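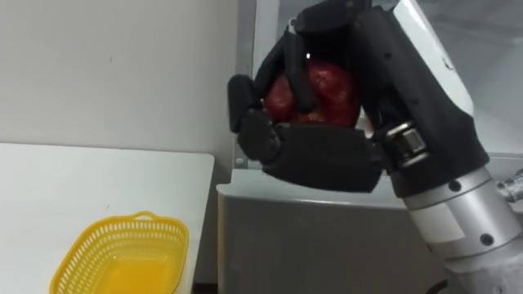
Brian Tanui was paid by the good example, and by four in the afternoon he had 114 of them. He wore the gloves and the headset, and whatever his hands did, the arm across the room did a moment later. Girnell wanted fruit that month. Pick it up, hold it, put it in the basket, save. On number 115 he closed his fingers and the black hand closed too, one finger curved down over the top of the red fruit and the thumb around its left side. The yellow basket was waiting on the white table, down and to the left. He stopped there.

"Problem?" said Skarko from the desk.

"No."

He was thinking of his father's stall in July, and how his father held fruit a second longer than he needed to before he let a customer have it. Brian had been doing the same thing all day. He scrolled back through his saved runs and found the pause in every one.

"Van Loon is going to ask about the dead time," he said.

"How long is it?"

"2 seconds, most of them."

Skarko came over and watched 16 runs without sitting down. "It'll learn that," she said. "Every arm they ship to Broswood will stop and do that."

"I can redo them."

She looked at the clock. The bus left at 4:40.

"Is the fruit getting bruised?"

"No."

"Then save it and do the next one."

Brian moved his hand to the left, over the basket, and opened his fingers.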